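Filed under: Curious Kids > Home & Everyday Science
14 shares | 6 comments

Why Do Plugs Look Different Around the World?

Imagine you have flown all the way across the ocean to stay with your cousins. You're tired, your tablet is tired too, and all you want is to charge it before bed. So you dig the charger out of your bag, kneel down by the wall, and... it won't go in! The holes are the wrong shape. What happened?

To answer that, we have to go back to a time before your great-grandparents were born, when electricity in houses was brand new. People mostly used it for lamps. There weren't any toasters or hair dryers to plug in yet, so hardly anyone had thought about what a plug should look like. Some early machines had to be screwed into the place where a light bulb goes, if you can believe it!

Then inventors started making all sorts of handy things for the home, and each country needed a good, safe way to connect them. But countries didn't sit down together and choose one. They each picked their own, and by the time people were traveling with hair dryers in their suitcases, there were millions of sockets in millions of walls. Changing them all would have been a very big job. 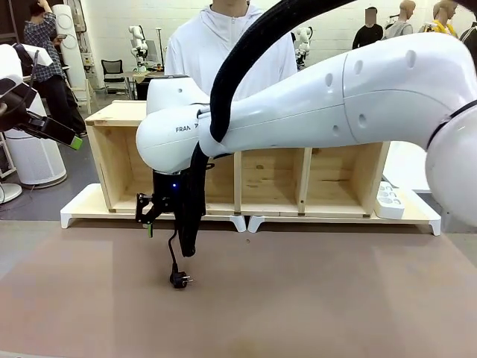 Kastriot Kos

A plug used in much of Europe has two round metal pins, like two little pencils side by side. In the United States, the metal parts are flat, and we call them blades or prongs. In Britain, plugs have three chunky rectangular pins, and they really hurt if you step on one in your socks (I have done this more than once, and I said "ouch" very loudly).

Why does a plug need at least two pins? Well, electricity likes to travel in a loop, a bit like a toy train on a round track. It needs a way in and a way back. If the loop is broken anywhere, the train stops, and so does your lamp. A third pin, when there is one, is there for safety.

If your family is going on a trip, a grown-up can pack a travel adapter, which lets a plug of one shape fit a socket of another. They should check the voltage too, which is a word for how hard the electricity gets pushed. And please remember that sockets are never for fingers, forks, or anything else that isn't a plug!

Last updated: June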